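Ticket: Hand-held gripper loses hold of small bowl during open day
Site: Dultley, kitchen station
Reported by: Entwistle demo team
Priority: normal
Status: waiting for parts

Problem
During the open day in August we let visitors try the hand-held gripper on stacked tableware. The task is to take the small bowl out of the large one and put it down on the metal counter. In the morning it worked well. After 10:00 the small bowl began to slide down between the fingertips before it was clear of the rim. Of 17 tries by visitors, 4 ended with the bowl falling back into the stack. No dish was broken and no person was hurt.

The Usus recorder was running all the time and did not show any error. I attach one still from the afternoon check, when we repeated the task without visitors.
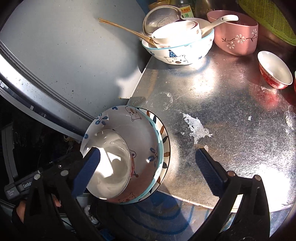 Gripper open at the near stack, left pad over the small bowl, right pad over the counter.

What I checked
1. Opening and closing without load. The movement is smooth on both sides and I hear no noise from the joints.
2. Pads. I cleaned the ridges with a dry cloth and tried again. It was a little better, but the bowl still turned in the grip.
3. Way of holding. Many visitors close the fingers when only the edge of the pad is on the bowl. When I go deeper, with one pad inside and the other outside the wall, the bowl stays.
4. Sunlight. At this hour the sun falls directly on the counter and into the bowls. The inside of the white ones is very bright in the recording, so it is difficult to judge the contact point afterwards.

Reply from Gekdale support
Please hold a bowl for 60 seconds without moving, and write down if it slips. Please also tell us if the pads are from the first delivery.

My answer
I did the test three times with the small bowl. It slipped once, near the end. The pads are from the first delivery. I request one new pair.

Until the new pads come, we show visitors the deeper grip before they start, and we ask them to lift slowly. The blind at the window will be closed before the next group. Please keep this ticket open.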